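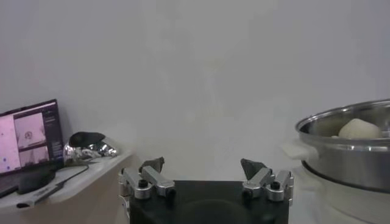
Anouk Nijs replied:
I'd leave it a good while longer before you put a second coat on, I really would. Pale greys are the very devil for looking patchy, and I say that as someone who has done our hallway three times over (my poor husband!). Which paint did you use in the end?

dorkari_dan wrote:
Thanks Anouk, that's kind. It's the Skosamex matt, thinned a little for the first coat on the new plaster. The tin says 8 hours between coats, but it was a damp week in August and I'm nervous of rushing it. I've got almost 20 square metres left to do and would love to be finished by Friday, when my sister comes to stay – she notices everything, bless her.

Plumbline wrote:
Sorry, can't agree with Anouk on this one. If the tin says 8, then 8 is plenty. Patchiness on new plaster usually comes from the first coat being too thick or too thin, and you can wait till Christmas without curing that. How much water did you add?

Anouk Nijs replied:
Well, we shall have to differ, Plumbline! I always give it 24 hours with a window open, and in our old house in Ulham, where nothing ever dried, I gave it longer. It costs you a day and a few cups of tea.

dorkari_dan wrote:
About a mugful to the tin, I didn't measure it, I'm ashamed to say. I'll wait the full day and then try a corner behind the bookcase first.

Plumbline wrote:
Fair enough, it's your wall. Do use a decent medium-pile roller though, I like the Verschueren ones, and keep a wet edge as you go.

Last updated: Friday, 20:24

Related threads
Mist coat on new plaster – how thin?
Roller marks showing in evening light
Best filler for hairline cracks
Painting behind radiators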